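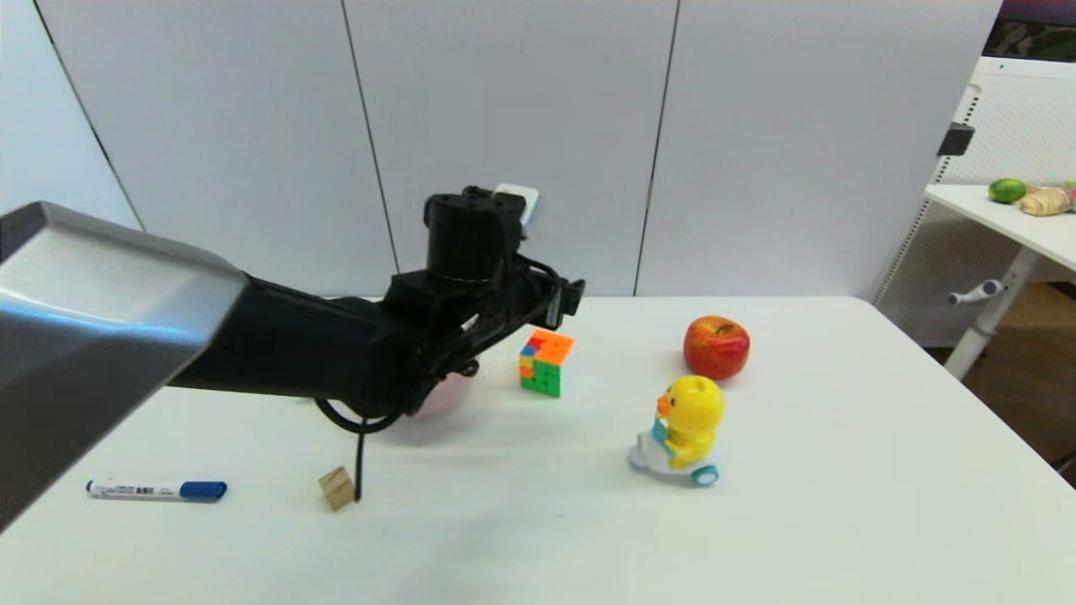 My first week with the Sirkora tabletop kit

September 25, 2026

So I finally caved and rented the Sirkora arm from Civov (they do a monthly plan, and you get one arm, one gripper and the Noguchi control app). I'd been reading about it on Cultside for ages and I just wanted to get my hands on one!

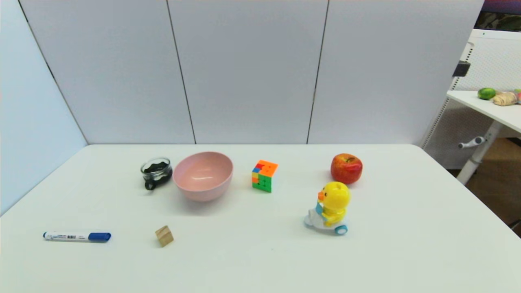 Setup took me around 5 hours, mostly because I'm slow with cables and I skipped a page of the guide. Once the arm was moving I wanted to give it stuff from real life, so no foam test shapes for me. The apple and the puzzle cube are there because the app has presets for round and boxy things, and the duck on the scooter is there because I love it. The app lets you save 200 pick routines, plenty for me.

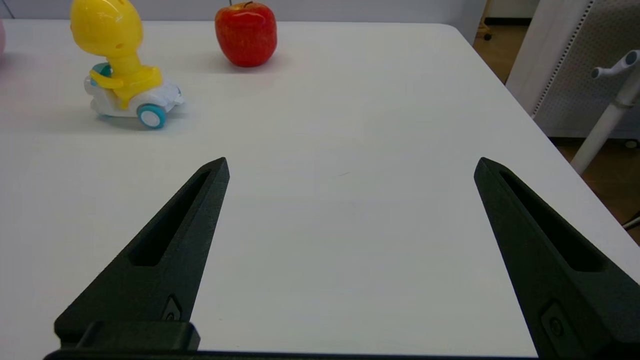 What I like

The fingers open nice and wide, and the wrist camera view is so handy for lining things up. I drive almost entirely from that view now. The jog buttons are easy too, even on my old tablet.

What bugs me

The app logs me out all the time, and the log stops at 1,000 entries and then just quits. Also, support took 7 days to write back (friendly, though!).

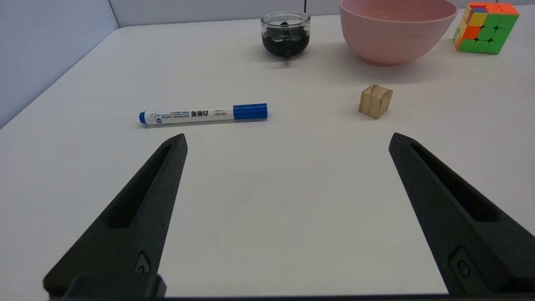

Marker and wooden block, from the wrist camera.

I'm keeping it for another month. Next I want to try the slow mode on the marker, and maybe borrow a second gripper if Civov has one in stock.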